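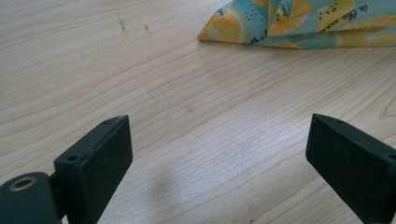 # How a council decides what to spend

A council is a group of people chosen by voters to look after a town or district. It pays for things that many people share, such as street lights, libraries, bin collections and playgrounds. To pay for them it needs money, and to use the money it needs a plan. The plan is called a budget.

This page uses the district of Hornov. Hornov council has seven members, called councillors. Each one represents a different part of the district. The part a councillor represents is called a ward.

## Where the money comes from

Hornov council gets money in three ways.

- **Local tax.** Every household pays an amount each year.
- **A grant.** The national government sends a sum to each council. Larger districts usually get a larger grant.
- **Charges.** People pay to use certain services, for example parking or hiring a sports hall.

The council adds these together. The total is called its income. A council in Hornov's position is not allowed to plan to spend more than its income on everyday services.

## Who writes the budget

Councillors do not write the first version. It is written by the council's finance officer, who is employed by the council and is not elected. In Hornov the finance officer is Krešimir Dumitrescu. He asks each department how much it will need in the coming year. The departments nearly always ask for more than there is, so he has to suggest which requests to accept, which to reduce and which to leave until later.

The first version is called a draft. A draft can be changed. Hornov publishes its draft in June, and a paper copy is kept at the library on Koltomport Road.

## What residents can do

After the draft is published, people who live in the district can send in their views. This is called a consultation. You do not have to be old enough to vote. Children may write in, and a class may send one letter together.

Last time, the council received 674 replies. Most were about two subjects: the opening hours of Wutero swimming pool, and the footpath beside Janevski Park. The draft had set aside nothing for the footpath. After reading the replies, the councillors moved money to it from the fund for new benches.

A consultation is not a vote. The councillors must read the replies, but they may still decide to do something else. If they do, they have to publish their reasons.

## The vote

The budget is decided at a public meeting. A councillor may suggest a change before the vote. A suggested change is called an amendment. It must say where the money will come from. "Spend more on the pool" would not be accepted. "Spend more on the pool and less on car park repairs" would.

Each amendment is voted on first, one at a time. Then there is a vote on the whole budget. With seven councillors present, four votes in favour are enough to pass it. This is called a majority.

If the budget does not pass, the finance officer prepares a new draft and another meeting is held. Bins are still collected while this happens, as the council has rules that let it carry on paying for services it must provide by law.

## Checking afterwards

When the year is over, a person from outside the council examines the accounts. This person is called an auditor. The auditor compares what was planned with what was spent and looks for mistakes. In Hornov, any single payment of 200 or more must also be listed in a public record, with the date and the name of whoever was paid.

## Words used on this page

**Amendment:** a suggested change to a plan.

**Auditor:** a person who checks accounts.

**Draft:** a version that can still be changed.

**Income:** all the money coming in.

**Ward:** the area a councillor represents.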